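**Jondport, 2025-10-08.** Beim Zulieferer Wolier wird ein Teil der Handarbeit künftig von Robotern übernommen. Das Unternehmen hat am Mittwoch mitgeteilt, dass die Vorbereitungen für das Projekt Viva abgeschlossen sind. Seit April führen Beschäftigte der Montage dafür Handgriffe mit Handgreifern aus, die später als Vorlage für die Steuerung der Anlagen dienen. 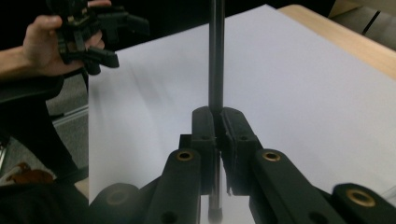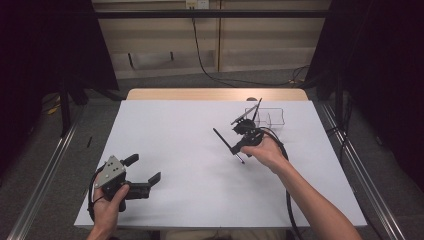 *Arbeit mit schwarzen Handgreifern am Tisch. Erstes Bild: ein dunkler Metallstab zwischen den Greiffingern. Zweites Bild: ein Greifer in jeder Hand.*

Beteiligt sind 17 Beschäftigte aus der Vormontage und der Kommissionierung. Sie arbeiten in Blöcken von zwei Stunden mit den Greifern und kehren danach an ihre regulären Plätze zurück. Geübt werden einfache Abläufe: greifen, anheben, umsetzen, ablegen. Nach Angaben von Wolier liegen inzwischen 3000 verwertbare Durchgänge vor. Fehlversuche werden ebenfalls gespeichert, aber getrennt ausgewertet.

Die Leitung des Projekts hat Katalin Szénási, die zuvor die Arbeitsvorbereitung im Werk verantwortete. Der Aufwand sei zu Beginn unterschätzt worden, sagte sie. „Wer seit Jahren Teile mit den Fingern sortiert, muss sich mit zwei Greifbacken erst einmal umstellen. In der ersten Woche waren viele langsamer als erwartet, und die Unterarme haben wehgetan.“ Daraufhin wurden die Blöcke verkürzt und Pausen fest eingeplant.

Die Roboter selbst kommen vom Anlagenbauer Veres. Vorgesehen sind sieben Stationen, die zunächst nur in der Spätschicht laufen. Sie sollen Kleinteile vereinzeln und in Halterungen setzen. Die Endmontage und die Sichtprüfung bleiben bei den Beschäftigten.

Für die Vormontage ändert sich damit der Tagesablauf. Das Bestücken von Hand fällt an den betroffenen Plätzen weg, dafür kommen das Nachfüllen der Zuführungen, das Beheben von Störungen und das Einrichten bei Produktwechseln hinzu. Wolier bietet dazu eine interne Schulung an. Wer sie abschließt, wird als Anlagenführer eingestuft und eine Lohngruppe höher bezahlt. Eine Pflicht zur Teilnahme besteht nicht.

Kündigungen schließt das Unternehmen im Zusammenhang mit Viva aus. Eine entsprechende Vereinbarung mit dem Betriebsrat ist unterschrieben. Offen ist dagegen, ob Stellen nachbesetzt werden, die durch Renteneintritte frei werden. Darüber soll erst gesprochen werden, wenn Zahlen aus dem laufenden Betrieb vorliegen.

Der Betriebsrat hat außerdem durchgesetzt, dass die Aufnahmen keiner Person zugeordnet werden. Geschwindigkeit und Fehlerquote einzelner Beschäftigter dürfen nicht ausgewertet werden, auch nicht für Prämien. Die Teilnahme an den Blöcken ist freiwillig und wird als normale Arbeitszeit vergütet.

In der Belegschaft wird das Vorhaben unterschiedlich aufgenommen. Mehrere Beschäftigte begrüßen, dass das eintönige Einsetzen kleiner Teile entfällt. Andere kritisieren, dass Störungen in der Spätschicht an wenigen Leuten hängen bleiben könnten. Nach dem derzeitigen Plan sind dort zwei Personen für alle Stationen zuständig. Szénási zufolge soll die Besetzung nach den ersten Wochen überprüft werden.

Die ersten beiden Stationen werden noch in diesem Jahr in Halle B aufgebaut. Die übrigen folgen, sobald Veres die Abnahme mit dem Werk abgeschlossen hat. Bis dahin gehen die Aufnahmen mit den Handgreifern weiter, vor allem mit dünnen und stabförmigen Teilen.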